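Sorting the cable drawer: are the little baskets worth it?
Home & Storage > Small Stuff > Page 1 of 1

skusside_rhun
Posts: 615
I keep reading that the cure for a cable drawer is a set of white plastic baskets, one per color or one per type, and everyone who sells baskets agrees. I'm not convinced. I tried it in August with a box of leftovers from my old workbench and spent most of an evening deciding whether a wire was "thin black" or "thick black." At the end I had tidy baskets and still couldn't find the one lead I wanted.

Anyway, I'm giving it a second go on the white table before I decide to bin the lot. Yellow went in first because yellow is easy. Black is where it all falls apart.

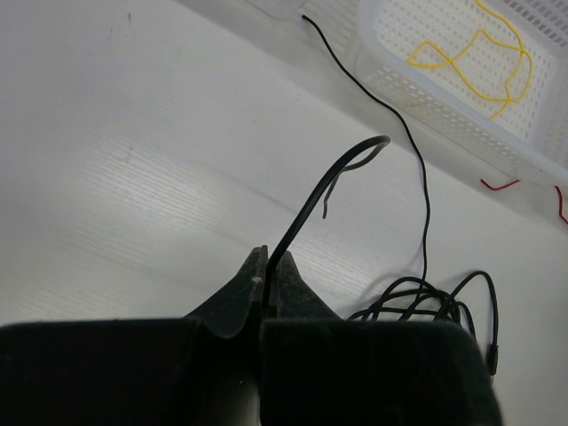
Yellow in the basket, red not quite, black still all over the table.

So talk me out of the trash can. Does anyone really go back to these baskets a year later and pull out something useful?

- Rhun Phillips

kangate_attic
Posts: 455
No. Sorry. I had the same setup for years and the only thing I ever took out was the basket, when I needed it for clothespins.

The test I use now is simple. If it doesn't have a plug on both ends and I can't name what it goes to, it leaves the house. A cable with a bad end is not a spare. You are storing garbage by color.

merong
Posts: 88
I don't agree with that at all. I do small repairs and short bits of wire are what I run out of first. Those two red pieces by the basket in your picture are the kind of thing I'd keep. Kangate's rule works if you only ever plug things in.

What I would say is that sorting by color is a waste of time. Color tells you very little once it's off the reel. Sort by thickness, and by whether it has a connector. The loose coil of black with the little plug or connector on it goes in one place, the bare stuff goes in another, done.

Meron Gidey

kangate_attic
Posts: 455
And how often do you reach for a piece that short? Be fair.

merong
Posts: 88
Often enough. Last week, for a doorbell.

skusside_rhun
Posts: 615
OK, some progress. I take the point about thickness, although it means the yellow was pointless. The thick black one has a scruffy end on it, so by Kangate's rule it's gone and by Meron's it goes with the bare stuff. The thin one I keep mixing up with the coil, and I'm tempted to twist-tie the whole lot together and call that a category. 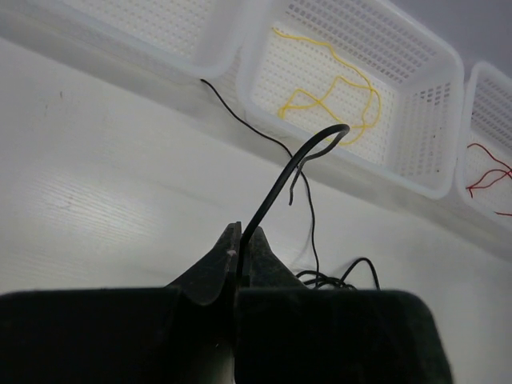 My other gripe is the holes. Every basket in this style has a grid of them up the sides, and thin wire goes straight through and snags when you lift it. Who decided that was good for wire? I looked at the Krasniqi boxes with solid sides, but they want silly money for what is a lunch box without a lid.

erura_fan
Posts: 31
I have the Erura trays, solid sides, low front. They're okay. They don't fix anything if you throw tangled wire in them. You have to coil each piece first, and if you're willing to do that then a shoebox works too.

kangate_attic
Posts: 455
Finally, some sense. Shoebox.

merong
Posts: 88
Shoebox is fine by me. Put masking tape on each coil and write what it's from. Two minutes a cable. And trim that scruffy end before you put it away, Rhun, or you'll be back here next year asking what it is.

skusside_rhun
Posts: 615
I'll trim it. I'm not labeling the yellow though. I have no idea what it came off and I'm not writing "yellow" on tape.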